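Thread on the sheet-handling work we've been doing since June. It's about one question: how much does a head camera add when you already have a camera on each gripper?

Short version: a lot on the bed, almost nothing on small objects. Long version follows.

The setup is hand-held grippers, one per hand, and a person doing the task. There is no robot in the room while we record. The trained policy, which we call Nanham, goes onto a two-arm robot in the lab later.

We recorded 500 episodes with both kinds of view. 400 went to training. The rest were held out, mostly for checking that the time alignment between cameras wasn't drifting.

The sites are ordinary furnished rooms. We don't clear them first. Lidura, our earlier dataset, was recorded on one clean bench with one backdrop, and the policies from it fell apart as soon as there was anything behind the table.

From the gripper, the view takes in both fingers and whatever is ahead of them. When the jaws are high, you get the whole room. When they are down near the sheet, you get mostly sheet.

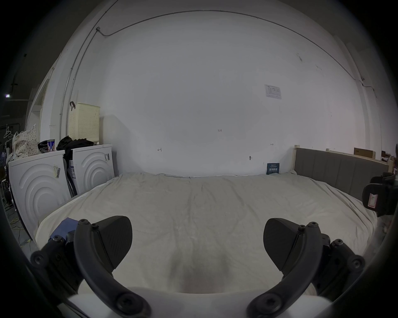

Noel Sarmiento asks whether a wider lens on the gripper would do the same job as the head camera, since it would save syncing another stream.

We tried it on a small batch, Noel. A wider lens helps when the hands are apart. When both hands are low, each camera still sees one fold from close up, and the policy loses track of where the other hand is relative to the edge it wants.

So, the comparison. Same episodes, same network, same number of training steps. One version gets the gripper views only. The other gets the gripper views plus the head view.

We ran 122 robot trials on the bed, split evenly between the two versions. The task was to find the near edge, grasp it with both hands, and pull the sheet flat toward the foot of the bed.

Gripper views only: it finished a bit under half the time. With the head view: roughly three quarters. Most of the gap comes from the second grasp. The first hand gets hold of the edge fine in both versions, then the second one closes on a crease in the middle.
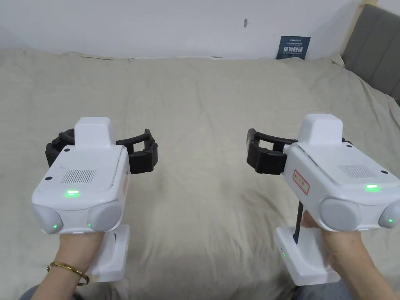 The spacing between the two hands is the signal we think the head view carries. We tested that by masking the area between the grippers in the head image. Success went most of the way back down to the gripper-only level.

Masking the wall and furniture instead made very little difference. I expected it to hurt more.

On the Barredo tasks (cups, jars, small boxes on a table) the two versions are too close to call. If that's all you do, I wouldn't bother with the extra camera.

Known problems. All the bed episodes were recorded by four people of similar height, so the head view is more uniform than it should be. Plain, pale sheets are overrepresented. We have almost nothing with stripes or prints.

The robot's head camera also sits lower than a standing person's. We haven't separated that from the rest yet.

Next is Bindska, same protocol with towels and pillowcases. Recording is underway. Masking code goes up with the write-up, and I'll add the link to this thread.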